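The Ferry to Mets

Ülle Lill sold the boat in September, for 3000, to a man from Ditlow who did not ask to see the engine. He walked once around the hull, tapped it in two places, and wrote the check on the roof of his truck.

She had run the crossing to Mets for most of her working life. Before that her uncle ran it, and before him a family called Kusura, whose name was still painted inside the locker where the life jackets were kept. Mets had 456 people the year she started. Now the school was closed and the store opened only in the mornings, and the county had put in a bridge on the north end.

After the sale she went on getting up at five. She made coffee and stood at the kitchen window, where she could see the landing and the empty place beside it. Then she sat down with the logbooks.

There was a shelf of them. The county museum had written to ask if she would part with them, and she had said she would, once she had read them through. Her uncle wrote down the wind, the number of passengers, and what he was paid. He never wrote down anything else, except one line in the winter his wife was ill: "Crossed twice for the doctor. No charge to self."

Her own entries were longer. She had put down who was going over and what they carried. A piano, in two trips. A bride, sick over the side. A calf that got loose and had to be held by the ears.
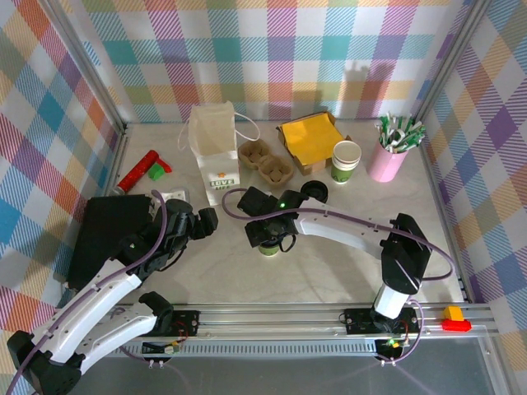

Why had she kept running the boat after the bridge opened?

There were still a few people on the south end who did not drive, and she had told them she would.

The last of them was old Wuvico, who had crossed every week to play cards in town and crossed back after dark, usually with less money. He paid her in coins from a tobacco tin. In the spring he moved in with his daughter on the mainland, and after that Ülle went over and back alone for a while, on schedule, with the lamp lit. She logged those trips too. Under passengers she wrote a dash.

She read to the end of the last book and packed them all in a box. A young woman from the museum came for them and signed a receipt at the kitchen table.

"Is there anything missing?" the woman asked.

"One week," Ülle said. "The second book. The pages got wet and I tore them out."

That was not true. She had torn them out dry. It was the week her brother left, and she had taken him across herself, at night, with one suitcase. He had asked her to turn around halfway, and then asked her to keep going, and she had written down both. Those pages were in the drawer under the bread knife.

The woman thanked her and carried the box out to the car. It was heavy, and she had to set it down once on the step.

In the afternoon Ülle walked down to the landing. The man from Ditlow had left one of the bow lines behind, coiled on the post. She took it off, coiled it again the right way, and hung it back up. Across the water somebody on Mets was burning leaves. She watched the smoke until it got cold, and then she went up and started supper.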